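4.2 Equipment budget

The Umwood cell was costed as 2 arms on a shared front rail. 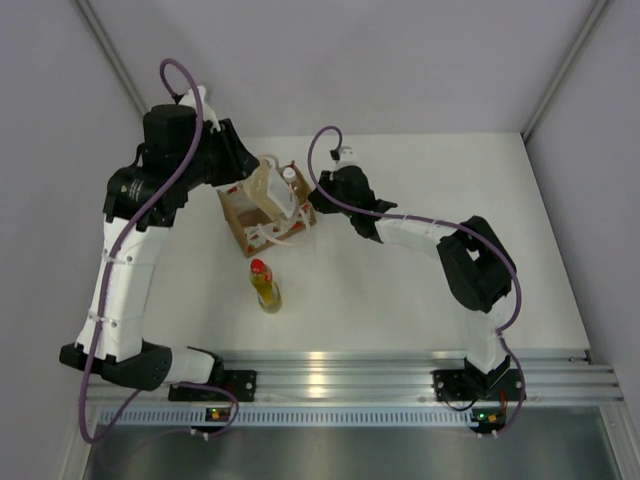
Figure 3. Two-arm cell with a carrier and a red-capped bottle on the table.

Cable wear was budgeted per arm -- one spare set each, ordered in July.

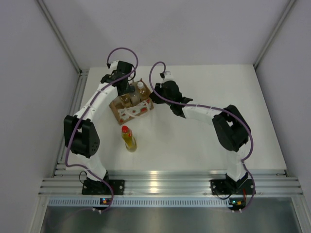 Figure 4. Both arms at the carrier; purple cables follow the links.

Fingers are treated as consumables. Soft bags such as burlap need a narrow tip. 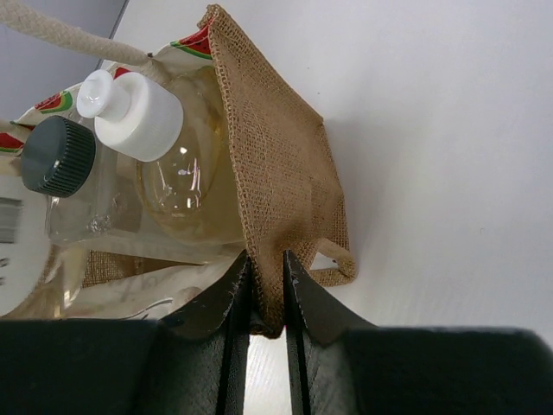
The Skivex quote of 3121 euros covers 10 finger pairs.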